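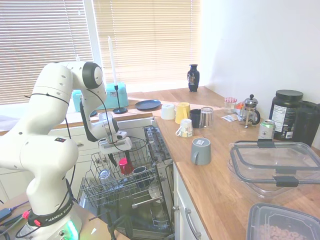
Figure 1. Upper rack of the dishwasher pulled out, with cups and a drinking glass in place.

Progress report: shared kitchen dish handling, Shezi house
Prepared for: Dandus Fund
Prepared by: Karabo Ntuli
May 27, 2025

1. Work in this period

The loading trial moved from hand washing to full use of the built-in dishwasher. Residents were asked to place cups and glasses in the upper rack directly after use and to leave plates for the evening load. A log sheet on the inside of the pantry door records the start time, the program and any item that needed a second wash.

A total of 47 loads were logged. Of these, 25 used the short program and the remainder used the standard one. Seven loads contained at least one item that was washed again, in most cases a cup with dried coffee at the base. Glasses laid on their side held water after the cycle and were dried by hand. The loading sheet now asks for glasses to stand mouth down between the tines.

2. Counter and sill

The L-shaped wooden counter is to be kept clear for sorting before each load. Plates still collect at the back edge near the windows. Daiane Quintana has proposed a fixed tray at the corner for items waiting to be washed - cost to be confirmed with Horkis, who supplied the rack inserts. The sill is not part of the trial and residents may use it as they wish.

3. Spending

Expenditure in May was $144, covering detergent, rinse aid and printed log sheets. The amount is within the approved line for consumables. No equipment was purchased.

4. Open items

The water meter reading for the kitchen branch is missing for the first part of the period. Altumov will supply the corrected figure, and water use per load will be reported once it is received. The lower rack has not yet been covered by the loading sheet. A draft for plates and pans is with Daiane Quintana for review.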